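3.2 Surface residue and legibility

Writing surfaces in the Clallville classrooms were of two kinds, enameled steel and coated board, and both were in daily use from September onward. Residue was measured after each wipe with a Zurska reflectance meter, set to a fixed angle of 52 degrees. Cleaning followed the schedule given by Declercq and Leemans, with one change: the dry wipe was repeated after 24 hours. 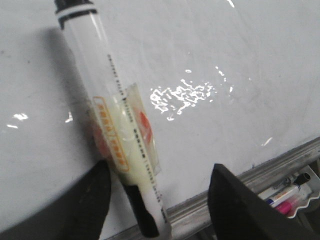
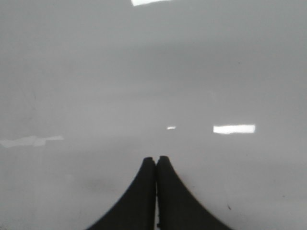 Figure 4. Smooth, glossy surfaces; a marker with a white barrel and black cap in the first view only.

Legibility was scored by 11 readers seated at the back of each room, who read single letters aloud under ceiling light with the blinds down. Scores fell as residue rose, but the slope was steeper on coated board than on steel. Glare was treated as a separate term in the model. A pale, glossy finish like that in the second view of Figure 4 reflects ceiling light toward some seats and leaves others unaffected, so seat position was entered as a random effect. Removing it raised the error for the front corner seats and changed little elsewhere. Ink color had a smaller effect than either residue or glare. Boards with more than 1000 recorded wipes were analyzed apart from the rest, and their results are given in Section 3.3.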